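Teaching a Desk-Clearing Task by Remote Control
Project report, Deisy Cuadros, December

The task was to move a wireless mouse from the middle of a wooden desk to a spot beside an open laptop. 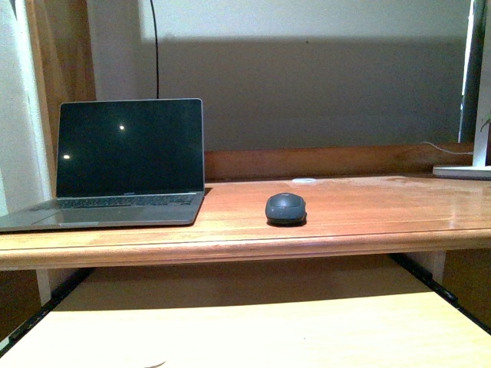
Method
I drove the Arketti arm with a hand controller and watched through the head camera. We recorded 78 demonstrations and kept 60. The rest were thrown out for dropped grasps or long pauses — mostly mine, in the first session. The laptop stayed in one place and the mouse went back to the centre after every run.

Problems
The varnish is glossy, and glare moved as the light changed. Kanagaratnam suggested labelling each run with the time of day, and we did that from session 2 onward.

Still to do
Repeat with the mouse starting further right, where the finish looks paler.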